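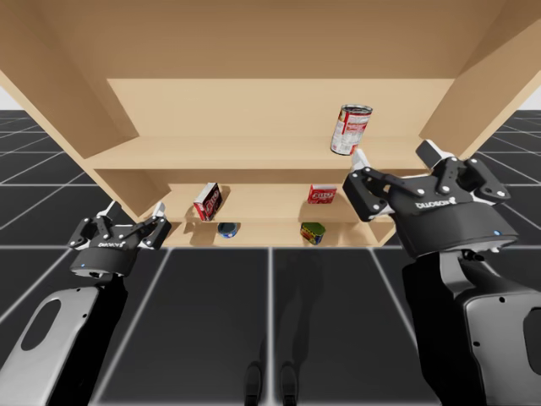
Filed under: Clubs & Activities > Robotics > Meeting Minutes

Print this page | E-mail this page

Gornesholm Robotics Club
Minutes of the regular meeting, 7/9/24, Rutherford Room

Konrad Hofstetter chaired and Domnica Zamfir took the notes, as she has kindly offered to do until the fall. It was a lovely full room for a summer evening, and we were very glad to see several parents stay past drop-off and pull up a chair.

1. Minutes of the last meeting
Read and approved with one correction. The pizza money came out of the snack fund and should not have been listed under parts. Domnica apologized, Konrad said it was his handwriting, and we moved along.

2. Grandeo Challenge, shelf task
Most of the evening went to this, and happily so. For the newer families: the simulation round is done entirely on the computer, with two arms working in front of a shelving unit, and the students have to get groceries where they belong without knocking anything over. The soup can is still the item giving us the most grief. The students on the grasping side explained that the can tends to tip when the fingers close too near the bottom rim, and that once it is tilted the program has no good idea what to do next. There was a long and very good-natured discussion about whether to grab it higher up or come at it from the side. We agreed to try both, one on each branch, and compare at the next meeting.

Konrad reported that the overnight batch came to 243 runs, of which 78 ended with the can standing on the correct shelf. He wanted it written down that he is proud of that number, and that a month ago we could hardly get a run to finish at all. Some of the students were disappointed, and we talked for a while about what a fair goal would be by October. No figure was settled on.

The question came up of using the left arm more. At present the right arm does nearly all of the lifting while the left one waits its turn. One suggestion was to let the left arm take the cereal box and the tuna can, and keep the right arm for the things on the other side. Domnica pointed out that the tuna can is very low and the fingers may hit the shelf floor before they get a hold on it, so whoever takes this on should start there and leave the box for later.

There was also a request to please save your settings under your own name. Two students lost an afternoon's work last week by writing over each other, and they have been very gracious about it!

3. Virell laptops
The four loaner laptops from Virell have to go back for updates before school starts. Please copy off anything you want to keep. Konrad will drive them over himself and would welcome company, and possibly help with the parking garage.

4. Parent night
We would like to put the simulation up on the big screen and have the students talk through it in their own words. It was felt that last year's talk ran on a bit (your secretary pleads guilty), so each group will have ten minutes this time, with questions over dessert. A sign-up sheet for desserts went around and came back mostly brownies. Fruit would be very welcome.

5. Other business
The room key sticks. Lift the handle while turning.
A blue water bottle and a gray hooded sweatshirt are in the lost and found.

To do before next meeting
Konrad: start a new overnight batch for each grasp, return laptops
Domnica: write up the file naming rules and send them to everyone
Grasping group: side approach and high approach, separate branches
All: desserts, especially fruit

Meeting closed at 8:40 p.m., though a good many of us were still talking in the parking lot after nine.

Respectfully submitted,
Domnica Zamfir

Print this page | E-mail this page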